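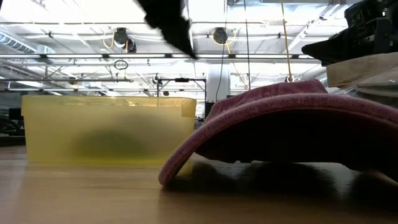 Kalkidan Teshome shut the cell down before she touched the left finger. She wrote the time in the Nurkuton log, loosened both screws and put them in her shirt pocket.

"It was off by 4 at the tip," said Abbas. "I checked it in May."

"Did you write it down?"

He looked at the ceiling.

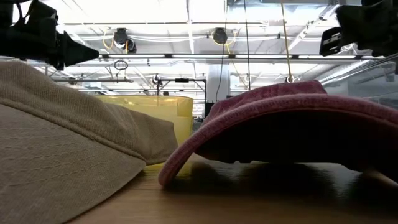

She seated the new finger, ran it open and closed 30 times by hand command, and listened. There was a tick near the end of the stroke. She took it off again and cleaned the slide.

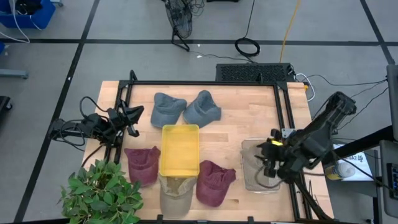
Last changed: 13 August 2024

The second time there was no tick. Abbas wrote that down.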